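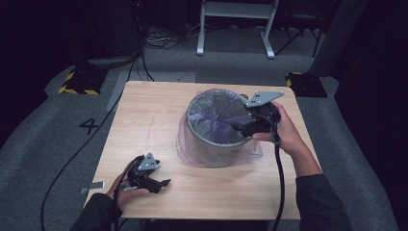 Workshop notebook, December, started a bit after 4 p.m.

Back on the Vollby walking map today, mostly the Dolness loop, which is the one every visitor asks for and the one we keep getting wrong. I walked it again this morning before coming in and I'm writing this up while my legs still remember it.

The old leaflet says "a short stroll from the harbor." Hmm. My step counter said 3431 from the harbor bus stop to the lookout bench, and a good part of that is uphill with the wind right in your face. It's a wonderful walk (seals on the flat rocks again, I stood there way too long) but I wouldn't call it a stroll if I had a toddler or a bad knee with me. For the new version I want to print "an easy start, then a real climb" and let people decide.

The stairs

Counted the cliff stairs going up and again coming down: 104 both times, so that number can finally go on the map. The leaflet from a few seasons back leaves them out completely! There's a handrail on the land side only. I've drawn the stairs as a ladder of little ticks, and at leaflet size the ticks smear together into a gray bar. Two fixes I tried this afternoon:

- Fewer ticks, thicker line. Looks like a railroad.
- A plain zigzag with the word STAIRS next to it. Ugly but my eye finds it right away. Keeping this one for now.

The alternative is the farm road around the back, which has no steps but adds 21 minutes at my pace, and I'm not slow. I put it in as a dotted line. If anybody here has pushed a stroller around that way, please write in the margin how the gravel was near the second gate, because I only saw it in the rain.

Paper and folding

Marinho sent over three sample stocks. The glossy one is gorgeous for the photos of the headland and terrible outside. I couldn't read the thing at the lookout with the sun on it, and the fold cracks white after a few rounds. The uncoated one takes a pencil nicely, so people can mark where they had lunch, but the blue of the bay goes kind of muddy. The third is in between and costs more. I'm leaning toward the uncoated with the blue pushed up a notch. I'd like to see one more proof before we say yes.

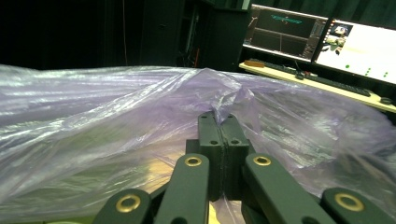

Purple plastic pinched in the gripper fingertips, monitors behind.

On folds: the accordion wins over the cross fold, easily. With the cross fold you have to open the whole sheet to see the parking and then fight it in the wind. With the accordion, Vollby town is on one side, Dolness is on the other, and you flip. One problem, the lighthouse lands exactly on a crease. Moving the whole map a thumb's width to the left fixes that but shoves the ferry times into the legend. I've shrunk the legend. It had a symbol for "picnic table (covered)" and one for "picnic table (not covered)" and I think one picnic table will do.

Route file

Zarkeo keeps snapping my track to the road between the chapel and the boat ramp, even though the path runs below it along the water. I turned snapping off, redrew that piece by hand, saved, reopened, and it had snapped right back. Exporting before saving gets around it. So: EXPORT FIRST, then save. The good file is the one with "hand" in the name, please don't open it and hit save to be helpful. 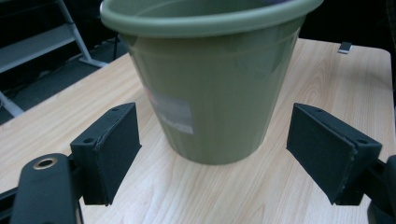 Still to do

- Opening months for the tea room at the lookout. The sign on the door said closed for winter and nothing else.
- Is the low tide path really okay for visitors? I got across fine but the last bit was slick, and I'd sooner leave it off than have folks stuck out there.
- Public restrooms. The ones at the boat ramp were locked this morning. Ask the harbor office if that's a winter thing.
- Ask Marinho for a price on a first run of 400. If it goes well we can reprint before summer with the corrections.
- Better name for the loop. "Dolness Loop" is fine, I guess, but it's really more of a lollipop.

Next time I'm going up late in the day to check whether the lookout gets the sunset in winter or whether the hill is in the way. The leaflet says sunset. I have my doubts.

Print this page | E-mail this page

Recent entries
Ferry timetable panel, second try
Vollby harbor signs: lettering sizes
Which bench is the lookout bench?
Beach parking sketch and notes

Contact | Copyright Vollby Walks Workshop | Back to top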